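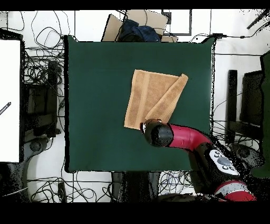

How long should a bath towel last?

"Longer than the marriage it was bought for," says Bongani Magagula, who has run the linen room at the Volino, a 200-bed spa hotel, for 17 years and has stopped waiting for anyone to ask about it at parties. At home, he puts the figure at ten years. At the hotel a towel gets 12 months, and the last two are spent by the pool.

The main cause of death is fabric softener. Magagula can talk about softener the way other men talk about a brother-in-law. "It coats the loops. You have bought a thing to absorb water and then you have waxed it." His own prescription is half the detergent, a hot wash and a splash of white vinegar every July, when he remembers.

He is no kinder about shopping. People squeeze a towel in the store, he says, and the makers know it, so the towel is finished to be squeezed. A salesman from Kamath once left him a sample so plush that it pushed the water around his back "like a squeegee." He kept it. The dog likes it.

Weight is the other trap. A very thick towel takes half the day to dry, and by evening it smells like a pond. Magagula buys from the middle of the range and spends his attention on the hems, which he tugs, hard, in front of the supplier.

Does he own nice towels himself? There is a pause.

"My wife bought a set in Miltura," he says. "White, with a monogram. They're for guests."

And have the guests used them?

"We had one in the spring. He brought his own."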